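Furniture Surfaces and Finishes
Unit 2: Reading Grain and Sheen on a Finished Tabletop
Handout prepared by Sanaa Gaber. Bench sessions: Hatem Salem.

Scope

This unit covers the visual inspection of a clear-finished wooden tabletop before any cleaning, repair or recoating is attempted. It assumes you have read the Unit 1 notes on solid boards and sheet materials. Tests that leave a mark (solvent spot test, scratch test, scraping) are held over to the next unit and must not be carried out on the bench tops.

Terms used in this unit

Figure: the pattern visible on a wood surface, produced by the grain, the growth rings and the direction of the cut.

Straight grain: lines running more or less parallel to the long edge of the piece.

Wavy or arched grain: lines that curve across the face. On plain-sawn boards the curves often form long arches or nested points. On rotary-cut veneer they tend to be broader and less regular.

Sheen: the amount of light a finish reflects toward the viewer at a given angle. Trade terms run from matte through satin and semi-gloss to gloss. The terms are not used the same way by every supplier, so record the product name as well when it is known.

Glare patch: an area where the reflection of a lamp or window is strong enough to hide the figure underneath. It moves when the viewer or the lamp moves. A stain, a bleached spot or a worn spot does not.

Grain and color

Begin with the direction of the grain. Note it relative to an edge of the table, never relative to where you happen to be standing. Then note the spacing of the lines (fine, medium, wide) and whether it is constant over the surface. Color is recorded last, in two parts: the ground color, and the color of the streaks. On pale woods the difference between the two may be small, and it becomes smaller still under a strong overhead lamp.

Light-colored tops cause more recording errors than dark ones. The usual error is to enter a pale area as "faded" when it is only a naturally lighter band of the figure. A lighter band follows the grain. Fading from sunlight generally does not; it stops at the outline of whatever stood on the table, or grades away from a window.
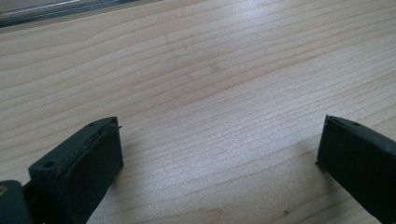

Figure 1. Light-colored wooden tabletop with wavy grain. Glare conceals part of the figure; the surface looks more matte toward the lower right.

In Figure 1 the streaks are honey-toned against pale beige and cream, and the lines are fine and closely spaced. A correct entry for the grain would read: "wavy, broad arcs, fine, close." The species is not entered. Ash, pine and several other pale woods can be confused in a photograph, and a printed or veneered surface cannot be ruled out from the face alone.

Sheen

The area of brightest reflection is the least useful part of a surface for judging color and the most useful for judging the finish. A smooth film gives a reflection with few interruptions. Dust nibs, brush marks and raised grain break it up.

A single viewing position is insufficient. An area that looks matte may have lost its film, or it may simply lie outside the reflection. Figure 1 does not settle which applies to its more matte area, and the sheet should be marked "sheen uneven, cause open." Repeat the observation from the opposite side of the table before changing that entry.

Procedure for the bench session

1. Clear the top and wipe it with a dry cotton cloth. No polish, no water.

2. Switch off the overhead lamps. Place the hand lamp at one short end, low, so that the light rakes across the surface.

3. Sketch the outline of the top on the Clutby grid sheet at a scale of 1:8. Mark the grain direction with a single arrow.

4. Move the lamp to the opposite end and mark any area whose sheen differs from its surroundings. Use hatching for duller areas and leave brighter areas blank.

5. Check the edges separately. On solid wood the grain lines of the face should continue into the end grain. A line or change of pattern just below the face suggests veneer or another facing — press lightly with a fingernail, do not pry.

6. Write the condition statement in no more than 25 words. State what was observed and from which side.

Work in pairs. One student holds the lamp, the other records, and the roles change at step 4.

Common faults in submitted sheets

Grain arrow missing or drawn without reference to an edge. Glare entered as a stain. "Varnish" entered as fact where only "clear finish" can be supported. Lamp position not recorded, which makes the sheen entries impossible to check.

Submission

Sheets go in the tray outside the Cesach workshop by noon on Mon 23 September. Late sheets are to be handed to Xinyi Shen in person. Write the bench number in the top right corner of both pages.

Reading for Unit 3: course pack, sections on film-forming finishes and on penetrating oils. The table of solvents may be skipped for now.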